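Clusus Home Skills, Ostwood
Progress report, spring round
To: Houshang Zamani, Khosravi Fund
3/13/19

Hi Houshang,

You said on the phone that you'd like this one to sound like me and less like the form, so I'm taking you at your word. The form is attached too, filled in, with all the boxes ticked. This is the longer version.

First the money, and then I can relax. The spring payment was $3,712 and it came through fine. We've spent $2,652 so far, nearly all of it on visit hours and bus fares, plus the hangers and the lint brushes (more on those in a minute). Another $975 is set aside for the May open house and for printing the new cards. That leaves us a small cushion that I'd love to keep for replacing brushes, if you're okay with that. If you'd prefer it go back into visit hours, just tell me and I'll move it over.

Now the work itself! As you know, the idea for this round was to stop teaching clothes care at the big table in our office and do it in people's own homes, on their own beds, with whatever they've got. I was nervous about that. The table is a good height, the light is good, and I know where everything is. But people would fold beautifully at the table, go home, and put everything on the chair again. I've got a chair like that myself, so no judgment from me.

We signed up 30 households, which was the target we gave you. Most are people in their first apartment, a few are recently widowed men who never did the laundry, and there's one mother and daughter who joined together and argue all the way through (in a nice way, mostly). Each household gets four visits. Bijan Mousavi does the visits on the north side of Ostwood and I do the rest, and we swap when one of us gets sick, which happened a lot in the winter.

Visit one is sorting. I'd planned an hour for it and that was silly. It takes the whole visit and often spills into the next, because people want to tell you about the clothes. There's the shirt from the old job, the sweater that shrank and still gets kept. I used to hurry people along and I've quit doing that. Bijan is much better at it than I am, he just sits down and listens and somehow the pile gets smaller anyway. So we've changed the plan on paper to match: sorting gets a visit and a half, and ironing gets cut down to almost nothing. Very few people asked about ironing. Two of them don't own an iron and don't want one.

Visit two is where we get to pants, and I have to say pants have taken over this project. I figured shirts would be the hard part. Shirts are fine! People have all seen a shirt folded in a store and they've got some picture in their head of how it should look. With pants they tend to grab the waist, shake, and hope. Then the legs twist, one ends up longer than the other, and the whole thing goes into the drawer like a rope.

What we do now is slow the start way down. The pants go down flat on the bed before anybody folds anything. You lay them out with the waist at one end and the legs open and you look at them for a second. Where's the crotch, where are the hems, which leg is lying twisted? You smooth the hip part with the flat of your hand, since that's where the fabric likes to bunch. Then one leg goes over the other, hem to hem, and you pull the crotch point out to the side a little and tuck it in so you've got a straight edge. After that it's just thirds, or halves and halves again, depending on the drawer.

Black pants are what I like to start with, if there's a pair. Almost everyone has some for work or for funerals, and on a light or colored bed cover the outline shows up so clearly that you can see right away what's crooked. Black on a dark comforter is hopeless, I tried it once and we both ended up squinting. Pink roses, on the other hand, are terrific. 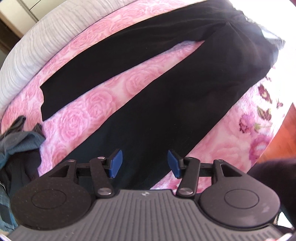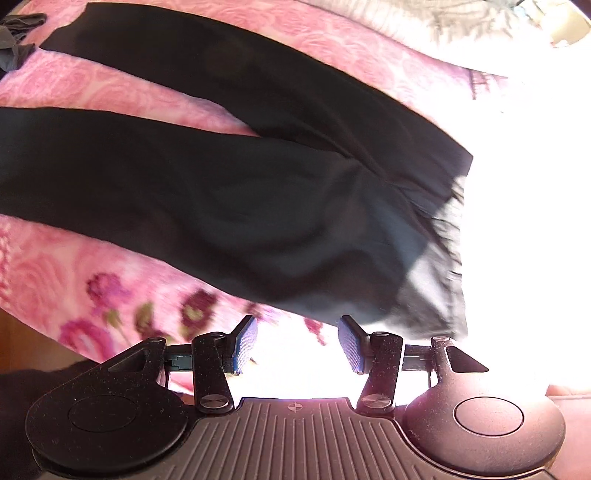

Black pants laid out on the pink roses, with the soft folds up by the waist.

The other thing black pants teach you is lint. It's the first thing people notice once the fabric is flat and they've got their face over it, and they get embarrassed, and I always say mine look worse (true). So out comes the brush. I bought the Stenholm brushes with the curved handle, one per household, and they've been a bigger hit than anything else we've handed out. Brush down toward the hem, always in the same direction, then turn the pants over and do the back. It takes a minute. One man told me he'd been thinking of throwing out a good pair because he thought the fabric was worn, and it was just fuzz.

A word about beds, because that's been a real lesson for me. They're low! After half an hour of leaning over one my back lets me know about it, and several of our people are a good deal older than I am. We've started suggesting that people kneel on a cushion or sit on the edge and work sideways. Sitting sideways sounds awkward, and it is for the first few tries, but then you get used to it. Fluffy covers are a mixed blessing too. They hold the fabric still so it doesn't slide around on you, which beats the office table by a mile, but you can't press a sharp crease on them. For drawer folding I don't think that matters. If someone needs a crease for an interview, we hang the pants by the hems and let the weight do the work.

Visit three is putting things away, and this is the part where I'd call our results so-so. Folding is fun, people like it, they get good at it quickly. Getting it into the drawer and keeping it that way is another story. We tried the standing-up method, where everything is filed on its edge like papers. It's wonderful in a deep drawer and miserable in a shallow one, and most of the dressers we see are shallow. Bijan suggested we quit pushing it and let people stack if they want to stack, and I think he's right. The new cards will show both ways.

About those cards. The old ones had too many words on them, mine, I'm afraid. People told us pretty plainly that they stuck them in the kitchen drawer and never looked at them again. The new card is one side only, thick enough to prop up on a windowsill, and it has pants on it. Just pants! Shirts will get their own if there's money for it later. I've asked the print shop for a draft and I'll mail you one as soon as I've got it, so please scribble all over it.

Visit four is a check-in a few weeks later, and we've only done these for the households that started first. I don't want to oversell it. Some drawers looked great. Some looked like visit one had never happened, and in those homes something else was going on, usually a new shift at work or a sick kid. I've decided I'm okay with that. What I was glad to see is that even in the messy ones people knew how to start again without calling us. The mother and daughter have settled on a system where the daughter folds and the mother is not permitted to comment. I give it a month.

Things that went badly: scheduling, mostly. I double-booked Bijan twice in one week and he was very gracious about it, but two households waited in for us and we had to apologize and start over. We've moved everything to one shared calendar now. I also underestimated bus time to the far end of Ostwood by a lot, so visit hours ran over in the first stretch. You'll see that on the form. It's back in line, but I'd ask that next round we budget travel separately so it doesn't eat into teaching.

What's next: we finish the remaining second and third visits, get the cards printed, and hold the open house in May. The open house will be small, in our office, with coffee and a big pile of donated clothes for people to practice on. A few of our households have offered to do the demonstrating, and I'm going to let them, and try to keep my hands in my pockets. You're very welcome to come. Bring something that's hard to fold, people have been asking me about fitted sheets since the very first visit and I could use the backup.

Two questions for you, whenever you have a minute. Can the leftover cushion go toward brushes, like I said up top? And would the fund consider a second round with a short add-on for kids' clothes? We've had several parents ask, and tiny pants turn out to need a slightly different fold (the legs are too short for thirds). I can write up a page on it if that would help.

Thanks for being so patient about the late start in the winter. Bijan says hello, and he'd like me to mention that his own drawers are in excellent shape.

Talk soon!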